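ok so the parts layout. couple people asked after the last thread, typing this fast before lunch

background - this is the practice board for the Multby bench course. you get a flat gray fixture with a spot for everything. processor, memory stick, connector. same spots every time

first version was a mess. parts in a cereal bowl basically. lost a memory stick for all of August, it was inside a Fultberg catalog

second version was foam. foam sheds. foam gets in the pins. do not do foam

current one is from a drawing we got off the Wogan forum, post 148 in the long thread if you wanna dig. had to redo the processor pocket, walls too tight, you couldnt get a fingernail in there

ok pics
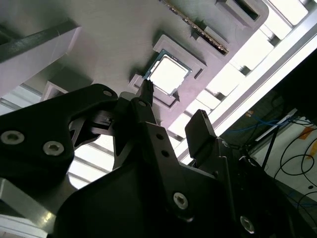
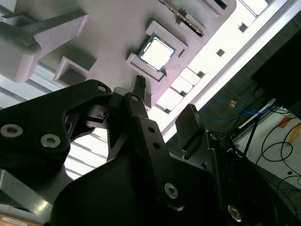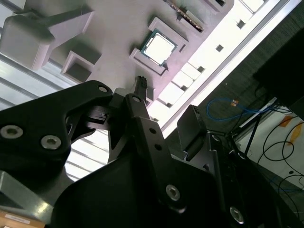

processor in its square pocket in all three, connector shows in the second and third

things I like. square pocket with raised walls, so the processor sits inside it and isnt sliding around the bench while you look for something else

the memory gets a long narrow slot. gold contacts are right there so PLEASE hold it by the ends. I say this every session and every session theres thumbs

the connector is the annoying one. small, black, pins you can bend by looking at them wrong. if you bend one tell me, dont just put it back in the drawer

lighting - bright is good up to a point. the metal lid on the processor goes nearly white and then you cant read whats printed on yours. tilt your head or drag the lamp over, both work

somebody asked whats the spare square pocket for. nothing yet. might be for a second chip, might be for screws, I keep changing my mind

cost, since it always comes up. 59 for the board itself, Ratdale quoted 376 for the same thing milled and I closed the tab

would I change anything. deeper memory slot. labels. I had labels, they peeled

also rounding off the corners of the pocket walls next time, they're sharp enough to be anoying after an hour

if you're building one, do the processor pocket first and test it with a dead chip. I've got a jar of dead chips, everyone should have a jar of dead chips

drawing file is going up tonight once I fix the scale, it exports at the wrong size unless you type 100 in the box yourself. no idea why

ok lunch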